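Flirent Arm Kit Trial: Second Progress Report

To: Johanna Nägeli
From: Juwita Sitompul, Ollcombe workshop
Period covered: through the end of February

Hi Johanna,

You asked for something you could forward to the Brirkemberg people without having to translate it first, so I'm writing this one the way I'd tell it to you over coffee. The short version is that the Flirent kit is good, the software that comes with it is better than I expected, the gripper pads are a nuisance, and I'd like to keep going through the spring before we sign for more units. The longer version is below, with a money bit at the end.

Where we are

The kit is up and running and has been in daily use since the second week. Setup was less painful than the last one we tried (you remember the last one). The arm bolted down without any drama, the calibration wizard took me through everything in one sitting, and the only phone call I had to make was over a missing bag of screws. Flirent mailed the screws. They also mailed a second bag a few days later, so we're rich in screws now!

I did have to redo the calibration once, after we moved the table to get it out of the afternoon sun. My fault, I should have moved the table first. If anybody at Brirkemberg is planning to set one up near a window, tell them to think about the blinds before they start.

What we've been doing with it

The whole point of the trial was to see if the kit can be taught ordinary kitchen chores by a person who isn't a programmer, so that's what we've spent our time on. We picked tidying and sorting to begin with: put the fruit in the bowl, put the bottle on the plate, move the strawberry into the colander, that sort of thing. You guide the arm through the job a number of times, the software learns from the recordings, and then you let it try by itself on a table that's been rearranged.

We've collected 500 recordings so far, which was the target for this period. Six chores are in the set, and three of them I'd be happy to show a visitor today. The other three work on a good day. I've been shuffling the layout constantly, because the kit gets lazy if everything always sits in the same spot. 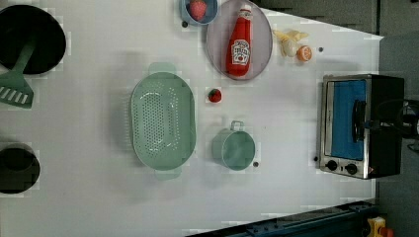

The pan and the spatula have turned out to be the hard ones. Anything with a long handle gives the arm trouble, mostly because it wants to grab in the middle and the handle wants to swing. I wrote to Flirent support and got a decent answer back from a real person, who suggested recording more grabs from close to the end of the handle. I've started doing that and I think it's helping, but I don't want to promise you anything until I've run the full check again.

Round things are easy now. The toy fruit was a pain in the first couple of weeks and then one morning it just clicked, and I may have done a little lap of the workshop.

What I like about the kit

The recording tool is lovely. There's a pedal to start and stop, so I don't have to let go of the controls, and if I mess up a take I can toss it right there without digging through folders later. That alone has saved me hours. The training screen is written in plain words too. I handed it to our front desk temp for an afternoon, with no coaching, and she had a simple pick and place going before she went home.

It's also quiet. I know that sounds like a small thing, but we share a wall with the office, and the Kong arm we had on loan last year made everybody grumpy by lunchtime.

What I don't like

The gripper pads wear out way too fast. I've gone through two pairs and the third is starting to look shiny at the tips, and once they get shiny anything smooth slides right out. The replacement pads aren't expensive but they're slow to arrive, so I now order them before I need them. I've asked Flirent if there's a tougher version coming and got a polite maybe.

The manual is out of step with the software. Half the screens in the printed booklet don't match what I see, and the search on their help site is hopeless. I keep my own notes in the shared folder now, and Brirkemberg is welcome to them, typos included.

My last gripe is doors. I'd hoped to have the toaster oven door in the set by this point and I don't. The arm can find the handle fine, but pulling along a curve is a different kind of motion and my recordings for it are messy. I've thrown most of them away and will start fresh next period. It's on the list as a stretch goal, so we aren't behind on anything we signed up for, but I wanted you to hear it from me.

Next period

I'd like to spend the next 6 weeks on the long handled items, then go back to the door. I'd also like one other person here to learn the whole routine start to finish, partly so I can take a vacation, and partly because everything the kit knows right now it learned from my hands. Support says mixed recordings from different people usually hold up better, and I'd like to see that for myself before we repeat it to anybody.

Money

We're inside the budget. The pads came out of the spare parts line, and there's enough left there to get us through spring at the current rate. The only new request is a second pedal, which I've put on the usual form. It's for whoever learns the routine with me, so we can swap without fighting over the one we've got.

On buying more units, my answer for now is please wait. I like this kit and I expect to say yes, but I want the handle results first and a straight answer on the pads. Could you ask Brirkemberg whether their decision can hold until my next report? If they need something sooner, I can do a call any morning before ten.

Thanks for the patience, and for the biscuits,

Juwita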